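Small Parcel Counters and Pick-Up Points - Sorting and scanning
Thread: Baskets or shelves for incoming parcels?

jondalus_jo
20 May 2020, 08:14
Morning all. I've taken on the parcel counter at the back of our shop and I'm already drowning. We had 200 in on Monday and I'd set up shelving with numbered bays, very proud of it, and by lunchtime the bays meant nothing and everything was on the floor. My sister-in-law says get rid of the shelves and use plastic baskets. Is she right? I don't want to spend money twice.

tikkanen77
08:31
Shelves every time. Baskets are fine for ten minutes and then somebody wants the one at the bottom. You'll crush things too. I use the Livby units, narrow ones, and write the bay number on the parcel in fat marker.

Lempi Tuominen
09:02
I'm with the sister-in-law, sorry Tikkanen! Baskets for scanning in, shelves for waiting. They're two different jobs and I think that's where people get in a muddle. I tip nothing out, I just take one from the basket, scan it, and it goes straight to its shelf. The slotted sort are best, you can see through the sides a bit and they don't weigh much.
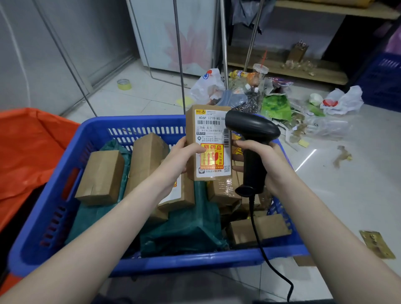
One parcel up, label to the scanner, the rest stay in the basket.

I stand boxes on end where they'll let me and lay the soft mailer bags over the top. Anything with a fragile sticker comes out first and I don't stack on it, whatever the hurry.

kolton_b
09:20
Agree with Lempi about fragile first. Can't say I like a wired scanner though, I've had the cable catch on a basket handle and pull the whole thing off the counter. Also Lempi, that floor! I'd be over on my ear by ten o'clock with cups and carrier bags lying about like that.

Lempi Tuominen
09:26
Ha, fair enough, I'll take that one. Sweep first, scan second, my mother would say the same. The cable I'll defend - it never needs charging and it can't wander off to somebody's coat pocket.

tikkanen77
09:41
Still don't see how you find anything in a basket when a customer's already standing there.

Lempi Tuominen
09:48
You don't look in the basket. If it isn't on a shelf it isn't scanned, so you ask them to give you a few minutes. Our worst day was in January, 466 parcels, and we did it with baskets on the floor and two of us taking turns.

jondalus_jo
10:15
OK, so I keep the shelves and get a few baskets as well. How big? The ones in the hardware shop come up to my knee and I can't imagine lifting one full.

kolton_b
10:22
Go smaller than that. If you can't carry it full with your elbows bent, it's too big.

tikkanen77
10:30
And get the fat marker.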